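Buying and Budgeting for a Tabletop Arm: Frequently Asked Questions

Last updated July 4, 2023

These are the questions we get most often from offices, labs and small workshops planning a first purchase from Mitanex. If you already own an arm and need spare parts, use the parts request form instead.

BEFORE YOU BUY

What is included in the base price?

The arm, the controller, the power supply, one two-finger gripper and the desk clamp. The wrist camera is a separate line on the quote. So is the table, unless you order the Zoncombe bench package.

Do I need the wrist camera?

If the objects will always be in the same place, no. A fixed tray and a taught position will do the job for less money. If people will be setting things down wherever they like, then yes, budget for the camera from the start. Adding it later costs more, as the wrist cable has to be replaced along with the bracket.

Can I rent before buying?

Yes. The minimum rental is two months. Half of what you pay in rent comes off the purchase price if you order before the rental ends. Rental units come with the camera fitted.

Do you sell refurbished units?

Sometimes. They are usually rental returns and they carry a shorter warranty. We do not keep a waiting list. Ask when you request a quote and we will tell you what is in stock that week.

How long is delivery?

Arms are normally in stock. Bench packages take longer because the tops are made to order. Orders placed in August can slip, as the bench supplier closes for part of the month. If you need the unit for the start of a school term, order earlier in the summer.

BUDGET

What should I plan for besides the arm?

Most first-time buyers forget at least one of these:

- Spare finger pads. Order one set with the arm.
- A surge-protected power strip that nothing else is plugged into.
- Lighting, if the room depends on a window.
- Staff time for setup and training.
- Things to practice on. Cups, bowls and cloths from your own kitchen are fine.

For a single-arm desk setup we suggest holding back $1,000 for these items. That figure does not include staff time.

How much does the software cost?

The Traklow planner comes with the arm and has no yearly fee for one seat. Extra seats are $74 each per year. You need one seat for every person who will edit tasks. People who only start and stop a task do not need one.

Is there a service contract?

It is optional. The contract costs $900 a year and covers one inspection visit, calibration and loan of a replacement arm during repairs. Buyers who run the arm every day usually take it. Buyers who use it for demonstrations or teaching usually do not, and pay per visit when something comes up.

Can I spread the payments?

Yes, through Rustad, our leasing partner. They handle the credit check and the paperwork. Leasing is available on new units only, and the camera and bench can go on the same lease.

Are schools and nonprofits charged less?

There is a discount on the arm and camera. There is none on benches or shipping. Send proof of status with your quote request – we cannot apply the discount after the invoice goes out.

THE TABLE AND THE ROOM

Can I use a table I already have?

Usually. It has to be level, it must not rock, and the clamp needs a straight stretch of edge to grip. A rounded corner is not suitable for clamping. Glass tops are not supported. If you are not sure, send us the thickness of the top and a photo of the underside.

Does the color of the table matter?

It matters if you have the camera. A plain matte top in a light color is the safest choice. Patterned or glossy tops can be made to work, but allow more setup time. A pale surface will still pick up soft bands of shade and slight color shifts from the room lighting, and specks on it show up dark. Wipe the table before each session, and plan the lighting at the same time as the table.

How large should the table be?

Larger than the reach of the arm in every direction you intend to use. Leave the outer strip free so that a mug that gets nudged does not end up on the floor. Sites that clear tables of dishes tend to buy too small, thinking about the cups and forgetting where the arm has to travel.

What will the wrist camera see?

Mostly tabletop, plus part of the gripper and whatever sits near the border of the view. With a red mug at the far left and one black finger coming up from the bottom, it looks like this:

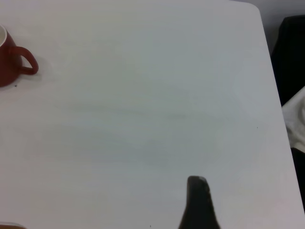
What about the area next to the table?

Keep it tidy and plain where you can. The camera looks past the table edge, and clothing, bags and chairs there become part of the background. When you measure the room, include a clear strip beside the table as well as the table itself. You will also want that space for walking around the arm.

Do I need a fence or guard?

That depends on your own risk assessment, which you should do before ordering. The arm is light and slow by default, but a knife or a hot drink changes the picture. If your assessment calls for a guard, tell us before we quote a bench, since the bench may need extra mounting holes.

ORDERING

How do I get a quote?

Fill in the quote form and list the heaviest and the widest object you want the arm to pick up. Those two measurements decide the gripper. Quotes are valid for 30 days.

Can I change the gripper later?

Yes. All our grippers use the same wrist mount, and a swap takes a few minutes with the tool supplied. The camera has to be recalibrated afterward. The routine is in the Traklow manual.

What if the arm is not right for the job?

New units can be returned within the return period printed on your invoice, in the original box. You pay return shipping. Benches cannot be returned once the top has been cut. If you have doubts about the task, rent first, or buy the arm without the bench and try it on a table you own.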